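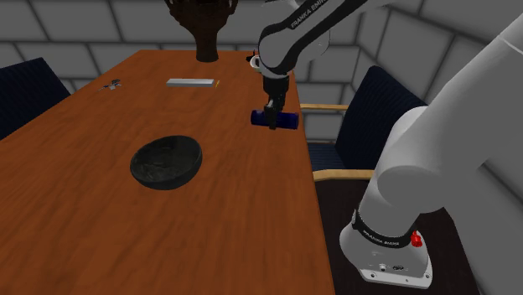 July, teleop notes, afternoon session

Today I changed the scaling between the hand controller and the simulated arm. Before, a small turn of my wrist made a too large turn of the gripper, and the demonstrations had many corrections at the end of the motion. Now translation is one to one and rotation is at half. With the blue cylinder held horizontally above the wood, I can keep it level much more easily than last week. The black bowl is the target for this task, and the bar and the small things farther back stay where they are as distractors. The vase at the far end I would like to keep also, but Dario thinks it is too tall for the path of the forearm when we start to randomize positions. We did not decide.

Settings used: position filter at 7 Hz, dead zone as in the Nolte config, gripper command binary (open or closed, nothing between). I tried the continuous gripper command for a few episodes and I did not like it. My finger is not steady on the trigger and the recorded signal looks like noise.

Recorded 17 episodes before the break. Two I deleted by myself: in one I forgot to press the start key until the cylinder was already lifted, in the other I released too high and it rolled off the rim. The rest are in the Gunberg folder, not yet checked. The full set has now 3,783 episodes, old scaling and new scaling together. This is a problem for training, so I put a field "scale" in the header of each new file. The old files have no such field. Dario Greco will write the script to add it.

Length of one episode is roughly 800 steps when I am careful. Dario is faster than me, but he approaches from the side and I approach from above. We should agree on one way before Plalten starts the training run, or at least mark the operator.

To do:
- ask Wutel for the second controller, the left one drifts
- replay five episodes open loop and compare the end position
- check if the reset puts both chairs back at the same place, I am not sure it does

Last updated: July, 4:40 pm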